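Open day at the Sergate accordion shop, Skadadwood

The doors opened at 4 p.m. on Saturday and the line already reached the parking lot. Sergate has built and repaired button accordions in the old Cruickshank feed store long enough that most of the conjunto players in the county have left one there at some point. I went to see the reed room and stayed for the music.

Visitors go through in small groups. You start at the front counter, where the repairs wait on shelves with paper tags, then go past the bellows bench to the reed room at the back. The reeds are waxed in by hand and tuned with a small file, a few strokes at a time. Our group got to hear one note before and after. The first version had a sour wobble to it and the second didn't.

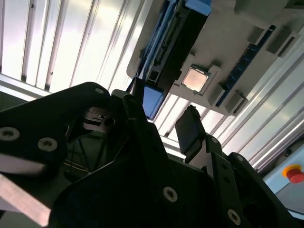 Otis Benavides said a three-row box should never be tuned perfectly straight, and that the players who come in asking for that usually bring it back within the year. He let people try a red one from the sale shelf, tag no. 183, and played a few bars of a polka on it to show what he meant. A boy asked how you know which button to push when you can't see them. The answer was scales.

The bellows bench was the slowest stop. Cardboard is folded, pressed, and lined with cloth, and the corners get leather gussets. If the corners leak, the player works twice as hard for the same sound.

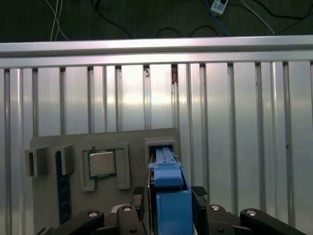 After that the tour came out into the side yard, where there was a food truck and a plywood stage. The first band was four high school students with a borrowed bajo sexto. They were nervous for one song and fine from then on. The second band was older and louder — the bass carried all the way to the street — and people danced on the gravel. 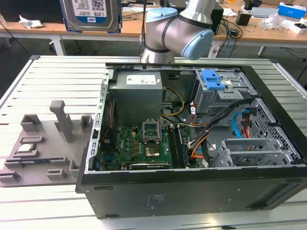
Computer tower on its side, panel off.

Parking was the one real problem. The lot fills early, and the overflow is on the far side of Route 189 with no crosswalk. Bring a folding chair if you plan to hear both bands. Water was free and the tamales sold out before dark. 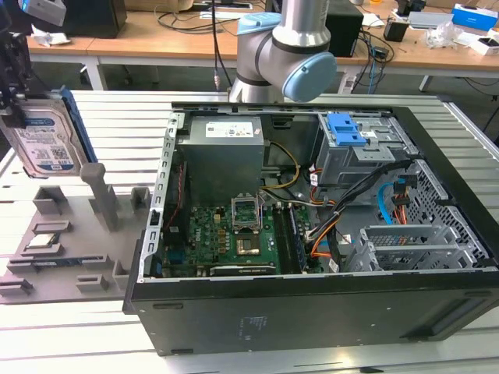

KANDACH, October — The shop's second open day is set for the dance hall here, with the reed demonstration moved onto the stage. Repairs can be dropped off at the side door. No tune-ups will be done on the spot.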